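Visits > Trade and Showrooms > Compact Housing

We use cookies to remember your reading preferences. Accept / Manage

Open day at the Mudmont fitting works
August, by the visits desk

Mudmont opens its fitting works to the public twice a year. The site occupies a former printing building on the edge of town, and the company uses it to assemble, test and show built-in furniture for small rentals. Admission was free, with tours limited to 14 people. Ours started at 10 a.m. and ran a little over schedule.

The first stop was the panel shop. Sheets arrive already finished and are sawn, edged and drilled on one line. Mudmont buys its hinges and stays from Akier and its drawer runners from Haque, and bins from both suppliers stood open at the assembly benches. The foreman explained that hole spacing is kept the same across the range, so a damaged shelf can be replaced on site without redrilling the carcass. Replacement parts are held for two years after a model is dropped. Several visitors thought this was short for rental housing, and the question was not fully answered.

Next door is the test bay. A fold-down shelf was being cycled on a rig while we watched, with a weight fixed near the front. The company's own standard calls for 28 kilograms at the front edge, held overnight, with the deflection measured the next morning. Failed parts are kept on a rack by the door. Most of the failures on display were at the screws, where the fixing had pulled out of the panel. The supports themselves looked sound.
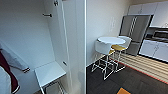 The second half of the tour covered the furnished rooms upstairs, where the parts are shown installed. The layout called Ganen is intended for one tenant and puts as many functions as possible behind doors. The wardrobe makes the clearest case for the approach. Its fold-down shelf has a slightly raised lip at the front, which should stop a pen from rolling off, and is carried from beneath by a thin white metal frame with angled legs. I would want to know how much knee room those legs leave with a chair pulled in. The tall door is plain matte white and has a small dark hook near its upper edge, a sensible place for a coat. For meals there is a round high-top table with bar stools, in the same room as the small kitchen area.

Questions were taken downstairs at 11:30. Lead time for a full room is 5 weeks from site measurement, and installation is charged separately. Mudmont will not quote from a tenant's own measurements. Wall type has to be declared in advance, as the standard fixings are meant for masonry and stud walls need a backing board.

Parking is limited to the yard on the north side. The upstairs rooms are reached by stairs only. A printed parts list was available at the front desk, but it covered last year's range and did not include the Ganen fittings. The next open day will be announced on the works notice board.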